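Clammont clear acrylic tube rack: bench review
Maricruz Cuevas
Last updated 18th June

The Clammont is a block-type test tube rack in clear acrylic, with two rows of round wells and a printed label at every position. It is sold for teaching labs, dye and ink work, and anyone who needs to keep small volumes upright and in order. I bought mine from Tamiru at the listed price of £20, without tubes, and have used it for seven weeks in place of a wire rack whose plastic coating had started to split.

My work is mostly colour matching with dyed water, in small batches. A rack for that job has to let light through from the side, hold a tube vertical enough to read a level, and survive frequent washing. I don't heat anything in it, and I can't comment on how it behaves with hot glassware beyond what the leaflet says.

Construction

This is a solid-looking block, with none of the shelf-and-pillar arrangement found on cheaper racks. The wells are cut into the top face, and a round-bottomed tube sits with its tip visible through the base. The practical gain is that sediment or undissolved dye at the bottom of a tube shows up without lifting it out. With the wire rack I could see as much, but the tubes leaned.

Edges on my sample are cleanly finished apart from one short length at the back, which had a burr that I took down with fine wet paper. The block sits flat on a level surface. It has no feet. On a smooth worktop it will slide if pushed firmly from the side, though ordinary loading and unloading doesn't shift it. I tried a strip of thin silicone underneath, which stopped the sliding and made the base harder to see through, so I took it off again.

Labels

Each well has its own code in small red print. The characters are sharp and the codes match the usual grid style of letter and number, so they can be copied straight into a notebook or a spreadsheet. Red was a questionable choice for anyone working at the warm end of the spectrum. With an orange or red liquid in the tube, the label behind it takes more effort to pick out than black would. Behind blue or green liquid it reads well enough.

Print durability was my main doubt when I ordered. I have kept a tally, and the rack has now had 116 washes in water at 40 degrees with ordinary washing-up liquid and a soft cloth. The print shows no lifting. One code at the corner is a little paler than the rest, which may date from when I wiped it with alcohol in the first week. The leaflet advises against alcohol, and I have not repeated it.

Fit

The wells are sized for standard tubes, and my short ones go in with slight play. They stay upright. I also keep a small plastic graduated cylinder in one of the wells when I am filling by pipette, an arrangement the leaflet does not mention. It saves bench space and keeps a narrow vessel from being knocked over. Whether a given cylinder will fit depends on its foot, and one with a wide hexagonal base obviously will not. Try yours in the rack before relying on it.

Reading a meniscus in the well is possible as long as the level is above the top face. Below that, the liquid is seen through both the vessel wall and the block, and the lines of the well edge get in the way. For anything I intend to record, I wait until the vessel is out of the rack and on the bench.
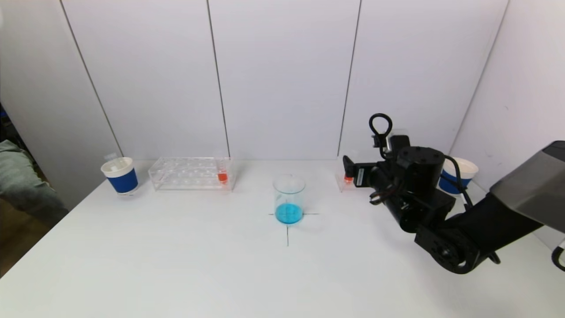
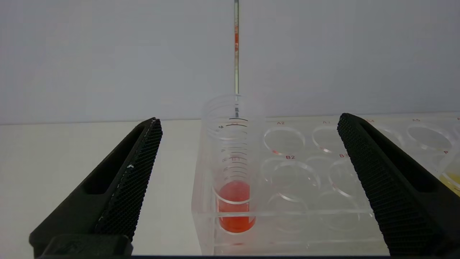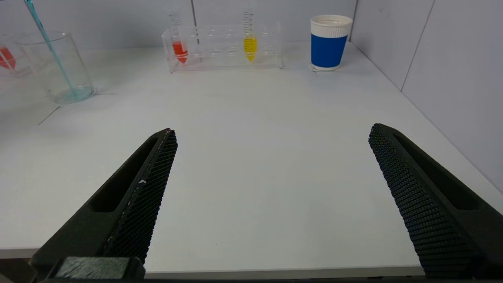 Can the rack go in a dishwasher?
Clammont's leaflet says hand washing only, in warm water, and lists dishwasher heat among the things that will craze the acrylic.

Cleaning and drying

Wells in a block are slower to dry than open shelves. After rinsing I shake the rack out, stand it upside down on a cloth at a slight tilt, and leave it overnight. Left the right way up, it holds a drop in each well and the drop leaves a ring. The rings are easily removed with a cotton bud and dilute vinegar, but there are enough wells to make this tedious. Distilled water for the final rinse largely prevents the problem.

Dye staining has been minor. I use Tarnivus liquid colours, and a spill left in a well for an afternoon rinsed out completely. A stronger spill, undiluted and left over a night, put a faint tint in the bottom of one well that has since faded without going entirely.

Surface scratches are another matter. Clear acrylic marks easily and the top face of mine already has a haze of fine lines where glass tubes have been dragged across it. They don't affect use. They do show under a side light, and anyone wanting clean photographs of their samples should lift the tubes instead of sliding them.

Compared with the Grirker

The nearest alternative I have used is the Grirker, a white polypropylene rack which I borrowed in October and kept for a few weeks. It is lighter, it tolerates a dishwasher, and it dries in a fraction of the time. Its position marks are moulded in the same white as the body and are close to unreadable in poor light. It also hides the lower part of the tube completely, which rules it out for my purposes. For storing capped samples in a cupboard I would still choose the Grirker.

Faults and omissions

The burr has been mentioned. The rack comes in a plain card sleeve with no protective film, and a film on the two long faces would have been worth having. There is no blank strip for a batch name; I use a piece of masking tape on the end face, which comes off without residue if it is changed weekly. There is no lid or carrier, and moving a loaded rack between rooms means using both hands and taking some care — the block is smooth all over and slippery when wet. A shallow finger groove at each end would solve that.

Summary of findings

Tube support: good, slight play with short tubes.
Visibility: very good above the top face, fair through the block.
Labels: sharp and durable so far, weak contrast behind red and orange liquids.
Cleaning: easy to wash, slow to dry.
Stability: good when loading, slides under a side push.
Finish: good, one burr.

I have ordered a second one for the other bench. Tamiru currently shows it as in stock, at the same price.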